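2023-03-23

Bottle task, the crushing problem

Picking up where I left off yesterday, with the Bosura arm parked, the red tag on the switch box and a drink bottle folded in half in the bin. I said I'd write this up properly before touching anything, so I'm writing it up properly (coffee first, then this).

What happened: the arm came down on the bottle the way it should, nice approach, good height, and the jaws closed. Then they kept closing. The bottle buckled at the label, popped out sideways toward Demyd, and the jaws went on shutting on nothing until they hit the hard stop. The Gumede controller never threw an overcurrent. I hit the e-stop when the motor started to whine, so call it two or three seconds at the stop. Demyd is fine, the bottle brushed his sleeve. He was inside the tape line and so was I, and that goes in the safety book under both our names. Hermine has already seen it.

First guess was the controller. It's always my first guess, I don't like that controller. I pulled the logs expecting to see the force limit ignored, and the limit was sitting at 40 newtons like it's supposed to, and the measured current stayed under it nearly the whole way. An empty plastic bottle just doesn't push back very hard before it gives. So the limit did what we'd told it to, and we'd told it something dumb for this object. One thing to fix, fine, but it doesn't explain why the commanded width was that small in the first place.

So then I looked at the commands. The policy asked for a width about a finger narrower than the bottle. Every time! I replayed the last 32 runs on the bottle with the arm off, only the recorded inputs going in, and the requested width was too narrow in every single one. The earlier ones survived on luck, I think, mostly full bottles. A full bottle with the cap on is stiff as a brick and the force limit catches it. Swap in an empty one and you get yesterday.

That pointed back at the training data, which is all from the hand-held grippers. I spent the rest of the morning scrolling through demos from the Tellthorpe set next to their width traces.
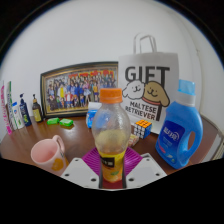
Tellthorpe set, hand-held gripper on the orange-cap bottle. Both contact edges are right up against the label.

Compare that with the width logged for the same moment and they don't agree. The bottle is standing up straight between the jaws with its shape intact, and the trace claims a gap you couldn't get that bottle into without flattening it. I measured another bottle of the same kind with calipers (at the label, where the plates sit, because it narrows down there) and the log is short by 9 mm. I did it three times, since I didn't believe it.

Then the nice dull part, going back through the set to find where it starts. Out of 2,837 demos, the early ones are good. Closed jaws read zero, bottle reads like a bottle. Then there's a clean step down and everything after it is off by the same amount, 1,919 demos' worth. No drift, no noise, one jump. The clutter on the table doesn't matter, the object doesn't matter. I checked demos with the puzzle cube too and they're short by the same 9 mm, which I was very happy to see, weird as that sounds.

The step lines up with the fingertip swap in December. Hermine dug out the swap sheet from the Tarberg bench and the box for "re-zero width after fitting" is blank. My initials at the bottom. So that's me. I remember doing the swap, and I remember being pleased with how fast it went, and I do not remember doing the zero.

Why we didn't catch it: the closed-jaw check at the start of a session clips negative readings to zero. So a gripper that thinks it's at minus nine shows a cheerful 0.0 on the screen and passes. I want to know who thought clipping was a good idea there, and I have a bad feeling it was also me — will look at the history when I'm in a better mood.

What I've done so far:

Took the clipping out of the start-up check. Negative now fails and says so in big letters.

Wrote a script that adds the offset back for the bad stretch of the set. I've run it on a copy only. Demyd is going through a batch by eye, jaws against objects, before we trust it. He found one already where the corrected number looks too wide, but the gripper is tilted in that one and I think he's reading it off the wrong edge. We're arguing about it.

Dropped the force limit on the arm for anything tagged as a soft container. Picked 15 newtons, based on squeezing bottles against the bench scale until they started to dimple. Rough, but better than what was there.

Asked for a stall timeout on the Gumede. If the jaws sit at the hard stop for more than half a second it should cut out by itself and not wait for me.

Still open:

The arm's own jaws need looking at. They took that stop pretty hard, and the left one feels gritty when I move it by hand. Could be old, I don't know. Not running it until it's been apart.

Retraining waits for Demyd's check. No point burning a night on numbers we might change again.

Tape line moved out. Hermine did it while I was typing this, and she'd like us to stand behind it this time. Arm stays tagged out, key is in her drawer.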